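Caring for Your Wood Floors: Questions We Hear the Most
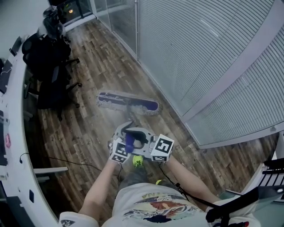 How often should I mop a wood floor?

Once every two weeks is plenty for most rooms, and the kitchen and entry can have a quick pass each week if you've got kids or dogs coming through. Sweep or vacuum first, always, or you'll just be pushing grit around. At Sernine we've looked after floors in all sorts of homes, and the ones that get mopped every single day tend to look the most tired!

How wet should the mop be?

Damp, and a bit drier than you think. Wring it until it stops dripping, then give it one more good squeeze. If the boards still look wet after 5 minutes, there was too much water on the pad (we've all done it, so don't fret, just go over them with a dry towel).

Can I use vinegar?

We'd rather you didn't. We know your grandmother swore by it, and so did ours, but over the years it can dull the finish. A small splash of a cleaner made for finished wood, in a bucket of lukewarm water, does a lovely job.

What about steam mops?

Please keep those for the bathroom tile. Heat and moisture get down into the seams and the edges of the boards start to curl, and that's a much bigger repair than anybody wants.

My floor looks cloudy. Did I ruin it?

Probably not! Cloudiness is usually leftover cleaner. Go over a small patch with plain water on a well-wrung pad, dry it with a soft cloth, and see if the shine comes back. If it does, carry on with the rest of the room, changing the water as you go.

When can I walk on a newly refinished floor?

Socks are fine after 23 hours with the finish we use. Hold off on shoes and furniture for a few days more, and leave the rugs rolled up until we've told you the finish has cured, even if the room does feel a little bare in the meantime.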